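Teltero's small robotics team has been gathering practice runs for its arm since March, and they were happy to tell us this week that they now have 2598 of them saved. All of it happens in simulation for now, with Lakshmi Gounder and Darragh Breathnach taking turns at the controls, tea close by. 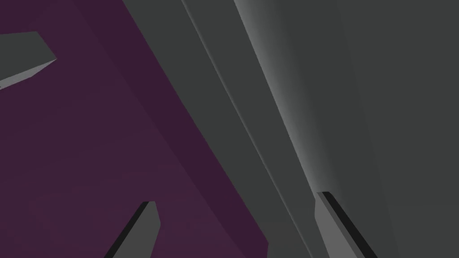

Both gripper fingers in the simulator, with a purple surface to the left.

Each run is one try at a task, steered by a person from start to finish, and the learning system (they call it Gorna, and are rather fond of it) studies the lot. Lakshmi tells us that some 200 more were thrown out for being too jerky to learn from, which she took quite well!

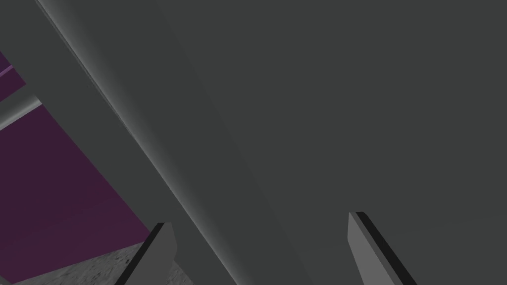

Darragh would like another 50 slow, careful ones before the next round of training begins.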